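Folding cell stops dead with fault 2736

nendar_nights
Our Billico arm quit again at 6, gripper down in the laundry. Fault 2736, "unexpected contact." It's a laundry robot. Contact is the job.

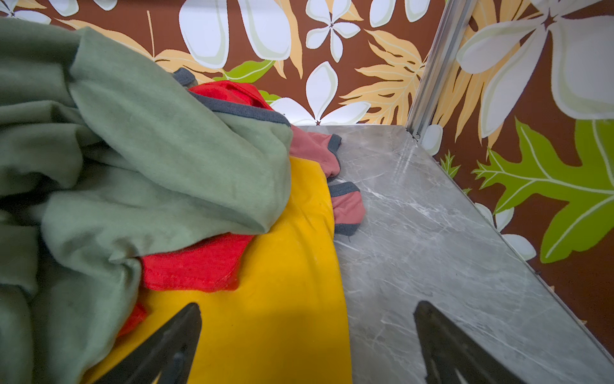 Wrist cam, sorting pile on the marble top

mensah60
Force limit's too low. Raise it 30 percent and go home.

toggle_clamp
Please don't. That limit is there for fingers, including yours. Check the tool weight in the payload settings first.

mensah60
Mine's run that way since October.

toggle_clamp
And I'm sure your shirts feel very safe.

nendar_nights
Payload was set to zero. Fixed it, rerunning now. Limit stays put.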